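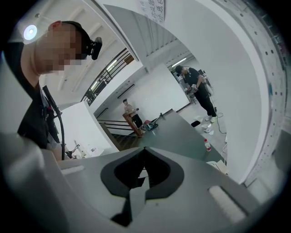

Kanyarat Sriwong

The big room at Gurnell, 9 March 2019

A short gallery from the ground floor. People who have only used the front office keep asking what the big room is like, and the old page had nothing but a floor plan on it. I have added notes on the lights, the furniture and the floor for anyone planning a day there.

The ceiling is white with long beams running across it, and part of it is corrugated. There are two kinds of light. The round lamp is very bright when you stand under it, and the fluorescent fixture farther off is easier on the eyes. Delwyn Katene would like all of them to match. I don't mind the mix, and the room has always looked like this to me.

The handwritten sheet in Chinese hangs up high. Please leave it where it is. Chiamaka Adeleke has asked for any new signs to go up at the same height, in black marker on plain white paper, so they can be read over people's heads. Tape is in the office. Bring the roll back when you're done with it.

The tables have dark gray tops. They show dust and fingerprints right away, so wipe them before and after. If something is clamped to the edge, work around it or ask first. Moving a clamp half an inch can cost the next group a good part of their morning, and Chibuzor Anozie has had to set his up again more than once.
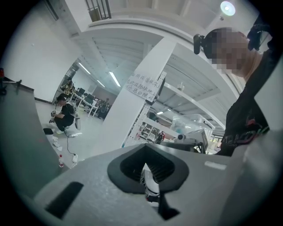 Chairs are the other thing people ask about. The white ones are light enough to carry in one hand. They tend to drift away from the tables during the day, and plenty of people end up crouching on the floor to do small jobs anyway. That's fine - just stay clear of the walkway, and put the chair back under the table when you leave.

For clothes, the usual answer is sneakers and something you can kneel in. Dark pants are a good choice. There is no changing room on this floor, so come dressed for it.

The floor is smooth and dark, a gray-green that picks up the ceiling lights. I like it better than the brown one we had at Clodwood. It is hard to sit on for a whole session, though. Chinyere Balogun keeps folded mats behind the door, and you can borrow one without signing for it.

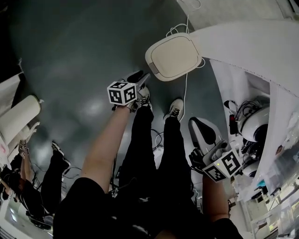

Cables are where we could all do better. Dark ones are hard to see against that floor, especially when they lie in a tangle next to where somebody's legs are. Coil what you aren't using and run the rest along the wall where it will reach. White cable is easier to spot - if you are buying new, buy white.

The room can be booked through the office. More pictures will go up in May, once the tables have been moved closer to the windows.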